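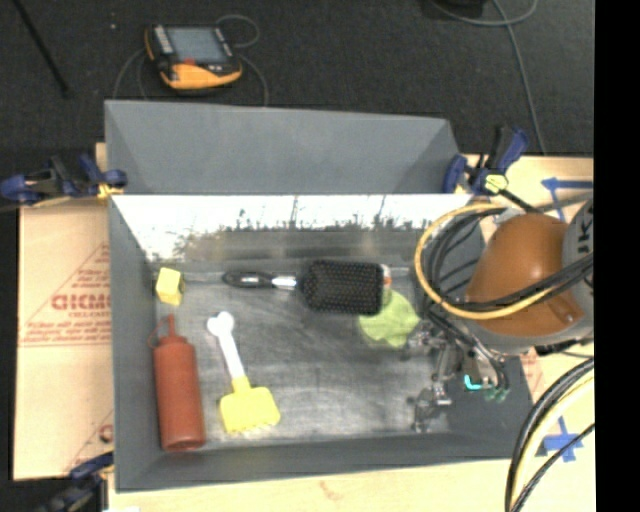
Ticket: Marks on inner panel of gray bin, Fostden
Category: Furniture and fixtures / cleaning
Opened: 3/26/20
Status: Pending parts

Reported issue
The Fostden site reports dark smudges along the lower part of the panel at the far side of the gray bin. The floor of the bin is scuffed. The site has wiped the panel 2 times with the standard Wason surface cleaner and states that the marks remain. The site asks whether the panel should be cleaned by another method or replaced.

Contents at time of report
Yellow block, hairbrush with black bristles, squeeze bottle, toy with white handle and yellow toothed end, light green item. The block is in the corner and the bottle is lying down near the left side. The site was asked to confirm that the bottle is empty and that its nozzle cap closes fully. Confirmation was received the same day.

Troubleshooting
Step 1. Remove all contents and place them on a clean towel. Items with bristles or teeth are to be checked for grit before they are returned.
Result: Completed. Grit was found in the hairbrush. The brush was washed and left to dry overnight.

Step 2. Dilute 5 ml of Wason concentrate in 200 ml of warm water. Apply to the panel with a soft cloth, leave for up to 20 minutes, and wipe from top to bottom. Do not use scouring pads on the panel.
Result: Completed. The site reports that the marks are lighter but have not cleared. Streaks are still present across the surface, and scuffs on the floor of the bin are unchanged.

Step 3. Return the contents. The small duck-like toy listed on the site inventory is to be included.
Result: Completed. 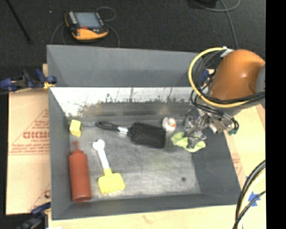
Assessment and next action
Scuffing of the floor is classed as ordinary wear and no work will be scheduled. The panel marks are classed as cosmetic. The bin may remain in service.

A replacement panel has been requested from Iordache under the existing supply agreement. Delivery is expected in August. Until then the site is asked to wipe the panel with a damp cloth at the end of each week and to report any peeling or sharp edges under this ticket number. A separate ticket is not required.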